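Notebook, bimanual collection, table 2
April 2024
Entry by T. Ekwueme

Picked up where Oluwaseun left off on the toothpaste and mug task. Target for this batch is 80 demonstrations we would be willing to train on. Before starting I reread the January notes, mostly the part about the mapping run, and redid the mapping from scratch instead of loading the old one. The table had been pushed back toward the wall, and I didn't trust the old map.

Setup as before. Backdrop pulled around the table on three sides, letters pinned up high so the wrist cameras have something to track when the tabletop itself is too plain. The wood grain helps less than I expected. With the letters down, Oltell (our pose tracker) lost the left gripper on almost every wide reach. With them up it mostly holds.

Calibrated finger width on both grippers first. Open all the way, close all the way, five times, slow. The right one reads a little wider than it should when fully closed. I wrote the offset on tape on the handle and also put it in the config, so whoever collects next should not add it twice.

Task steps, for whoever takes the next session:

Left gripper takes the toothpaste tube, stands it on its cap and lets go.
Right gripper takes the toothbrush by the handle and puts it in the mug, bristles up.
Left gripper picks the tube up again and puts it in the mug next to the brush.
Both grippers back to the start pose, fingers open, hold still for two seconds, stop.

The dowel and the coaster are distractors. Move them between takes but leave them on the table. The dowel can go close to the mug, even in front of it, as long as the opening is still clear from both sides.
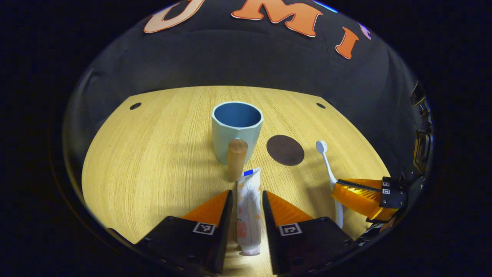 Left gripper view, tube upright on its cap, dowel in front of the mug, coaster to the right.

Got through 19 takes before stopping to look at any of them. I should have stopped sooner. In 6 the tracking jumped when I turned the left wrist to come down over the mug, and those are out. The rest load fine and the two grippers agree on time. I looked at the replays side by side and the motion is smooth enough, though I rush the second pickup. Slower on that one from now on.

Things that went wrong:

The tube is nearly full and tips if I open the fingers unevenly. Letting it settle on the table before opening fixed most of that. Oluwaseun suggested a used-up tube, but then it folds in the grip, and I would like both kinds in the set. Full one for this batch, flat one for the next.

I was starting every take with the mug in the same spot. Oluwaseun spotted it in the first replays. He is right that the policy will just learn the spot. After that I moved the mug a hand's width or more each time and turned it as well.

Upload to the Kirkmont server stalled twice. Restarted it from the Nwosu machine and it went through. The combined set there now shows 513 episodes across all the tabletop tasks, counting the older cup ones. The rejected takes are in a separate folder and are not part of that number. Please don't delete them — I want to try them again once the tracker is updated.

Still open:

Ask Dromberg for spare finger tips. One on the right gripper is starting to split at the base.
Decide if a dropped and recovered brush counts as a good take. I kept one and marked it.
Second operator. All of these are my hands so far, and Oluwaseun moves quite differently, with shorter reaches and more wrist. He will do the next block with the same steps.
Recheck the right gripper width before he starts.

Batteries on charge, cards wiped after the upload was checked. Left the backdrop and letters up.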